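Gunmont open day, simulation room: speaker notes
Slot length 20 minutes, questions included

Slide 1. Opening
Say who we are and what the room does. Folevik is the kitchen task set. Pluvthorpe is the site where the physical arm is kept; visitors go there after the break. Do not quote delivery dates.

Slide 2. The drawer task
Everything on this slide is rendered. Name the parts in order: arm, drawer unit, bar handle. The marble worktop and the toaster are set dressing and play no part in scoring. Leave the slide up while the first run loads.

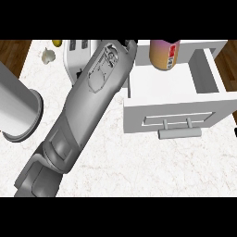
Slide 3. Running it live
Start from the saved state, seed 222. Let it play once at full speed, then again at half. Point to the gap between fingers and drawer wall on the second pass. If the viewer stalls, restart it and carry on talking; loading takes over 5 seconds.

Slide 4. Contact settings
Friction on the handle is set by hand. Too low and the fingers slide along the bar. Too high and the drawer sticks to them on release. Show the Fu log for both cases. Run 99 is the clearest.

Slide 5. Questions
Likely one: does it carry over to the real arm? Answer: in part, with the handle values measured again on site. Then hand over to the Pluvthorpe group and close the viewer.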